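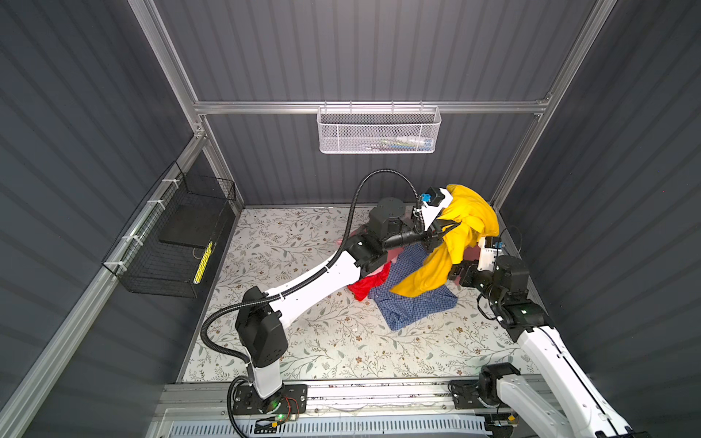
Vine-pattern mat, white basket on the back rail, black one at left.

December 8, 2021

Onion skin dye, second pot. I meant to write up the first pot before starting this one, but the bag of skins from Qiuyue was sitting by the door looking at me, and the kettle was already on, so you will have to read both together and forgive the order.

Weighed the skins dry and got 629 grams, all yellow onions, with the red ones picked out and put by in a paper sack for January. That is a lot more than we had last time and I was greedy and used the whole bag. Soaked them overnight in the big enamel pot with the lid on. By morning the water had gone the color of strong tea and the whole room smelled like soup, which Vernon noticed from the stairs. He was very disappointed to find there was no lunch in it.

Brought the pot up slowly and held it just under a simmer for an hour. I let it get away from me once while I was on the phone with Aiguo about the spring class (he would like fewer people and longer sessions, and I think he is right, but we will have to talk about the fee), and it boiled properly for a minute or two before I caught it. I don't believe it did any harm. If the second batch turns out browner than the first, though, that is where I would look.

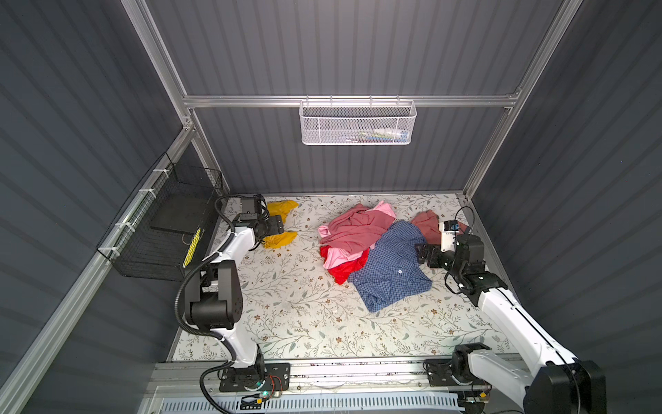 White mesh basket hung from the crossbar.

Strained through the old pillowcase, twice. Please, whoever uses the pillowcase next, turn it inside out and shake it over the compost before you rinse it. I spent far too long this morning picking little papery bits out of the sink trap.

Samples for this pot:

Cotton muslin, mordanted with alum, 5 strips
Linen from the Condstead bolt, mordanted with alum, 3 strips
Wool yarn, no mordant, one small skein
Wool yarn, alum, one small skein

The muslin took a clear, warm yellow, a shade deeper than the first pot. I was pleased with it. The linen is paler and a bit patchy near the folds, and I am fairly sure that is my own doing, as I put it in folded when my hands were full and only opened it out afterward. Yiran says the Condstead linen has some kind of finish on it and needs a longer scour with soda than I gave it. She scoured hers twice and it came out even all over. I will do the same with what is left of the bolt before I blame the onions for anything.

The alum wool is the prize of the day, a deep orange gold that I keep going back to look at. The plain wool came out a soft tan. Kaiwen likes the tan better and wants enough for a hat, so I have promised him the next skein if he winds it himself. 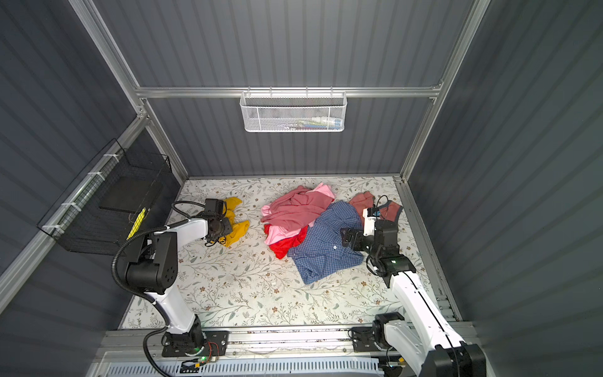
Garments on the mat.

Light test: one end of every strip is now clipped under card in the south window, the other end bare, and they stay there for 14 days. Please don't tidy them away! The first pot's strips are next to them, marked with a single knot in the corner. Second pot has two knots. I know we have labels, but the ink ran on the last ones and I trust a knot.

Wash test still to do. I would like to use the mild soap on half and the ordinary powder on the rest, cool water for both, and dry them flat in the shade. If anyone has a better idea about drying – I remember Yiran saying something about towels – write it in the margin.

The leftover bath is in the lidded bucket under the bench. There is plenty of color in it yet, and I want to try a spoonful of iron in a small jar of it to see how green it will go. Keep the iron spoon away from the alum spoon. The iron one has the blue string on the handle.

Still need: alum, more muslin, a second thermometer that reads the same as the first.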